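Grapes take over the front room at Plunis Hall

Posted June 12, 2020 in Around Enstead

I went in for ten minutes yesterday and stayed most of the afternoon, so I guess you could say I liked it. The harvest corner at Plunis Hall is open again, and this time grapes get the best spot (finally!).

If you went in December you'll remember how dark it was in there, with the gourds up on the high shelf and everybody squeezing past the coat rack. The coat rack has moved. The walls got a fresh coat of paint too, and it makes such a difference with the daylight coming in. Duangjai Kamolrat, who put the whole thing together for Thaweesak, told me she'd wanted to do a grape corner for three years and kept getting talked into pumpkins.

"Everybody has an opinion about pumpkins," she said. "With grapes they let me get on with it."

She kept it simple. There are light wooden slatted crates, the kind you'd see stacked behind a fruit stand, and a long silver frame behind them with green vines wound along the top rails and hanging down in strands. Then there are yellow flowers, lots of them, running along the edge of a crate and spilling over a corner. They're artificial, before you ask, and so are the vines. Duangjai says real ones would have given up in that room by the second week.

The grapes come in pale green and in dark bunches, and I'm firmly on the side of the green ones. They look good with all that yellow! My neighbor likes the dark ones better and we argued about it in the parking lot for longer than I want to admit.

One crate has leafy greens in it with a bit of red tucked in between. I'd have put that one closer to the door, where you could see it as you walk in, but I wasn't asked.

Chanida Boonchu lent the crates, and she has plenty more where those came from. Her family's shop in Plastham went through 200 of them in a good season, she told me, and she still has 151 in the barn. She wants them back clean. She said that twice while I was writing it down, so consider this a public notice.

Thaweesak is paying for the corner this year and there's no charge to come in, though there's a jar by the door if you're feeling generous. The money goes toward new lights for the hall, and if you've ever tried to read a raffle ticket in there after dark you know why. Parking is on the Plastham side only until the curb work is finished. I left my car on the other side and got a note on my windshield, a polite one, but still.

Grapes and crates and all:
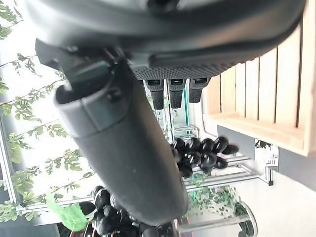
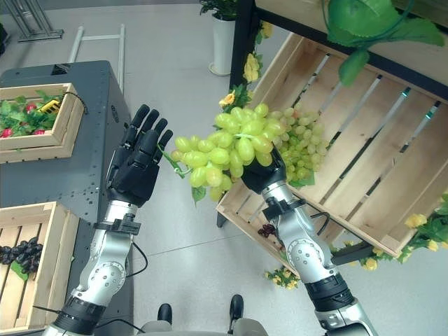
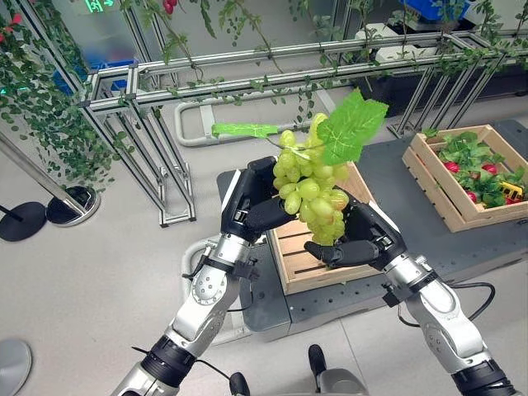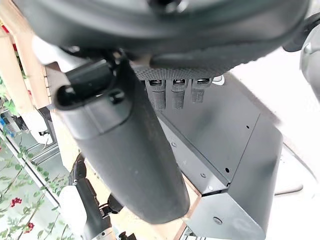

Opening hours

The corner is open every afternoon until 6, for the next 20 days. Use the side entrance, the front door still sticks. Kids are welcome, and Duangjai asks that they leave the bunches where they are. Groups should call the hall first so someone can have the big doors open.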